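Week 2: Learning from a wrist camera (and why more data isn't always the answer)
Notes for Monday's group

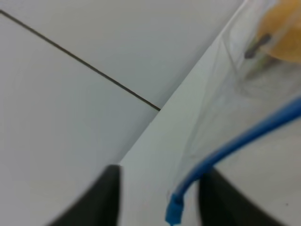 Right, so last week we left off with behaviour cloning, and I promised we'd get on to what the policy has to work with. A wrist camera moves with the hand, so every time the arm turns, everything in view turns too. Straight edges go diagonal, and the fingers stay put at the bottom. I rather like that! The fingers are a fixed reference, and the network can learn where things are relative to them without ever being told where the arm is.

The trouble is anything see-through or floppy. Clear plastic takes on whatever is behind it, cables bend differently every time, and a pale surface gives you very little to hang on to apart from its seams and edges.

The result I want you to know is the Zinitia one. Thibault Lebrun trained the same policy twice (same network, same training settings, please note that, it matters). The first run had 3,000 demonstrations, all from one tidy bench. The second had only 1,000, but with the clutter changed between demonstrations: bags, leads, odds and ends, whatever was lying about. On benches neither policy had met before, the smaller set won, and quite comfortably.

Before you get too excited, have a think about what was being compared. The two sets differ in size AND in variety, so we can't say how much each one matters. What I'd love to see is 1,000 tidy demonstrations as a third run, and then 3,000 messy ones if anybody has the patience. Thibault agrees with me, he just ran out of arm time in December.

One more thing people trip over: blur. Close to the lens you lose focus, and it's tempting to throw those frames out. Don't do it blindly! The last bit before a grasp is often the softest part of the recording, and it's the part the policy most needs.

For next time, read the Zinitia write-up as far as the end of section 2 and sketch the missing runs as a small table. Bring it on paper if you can.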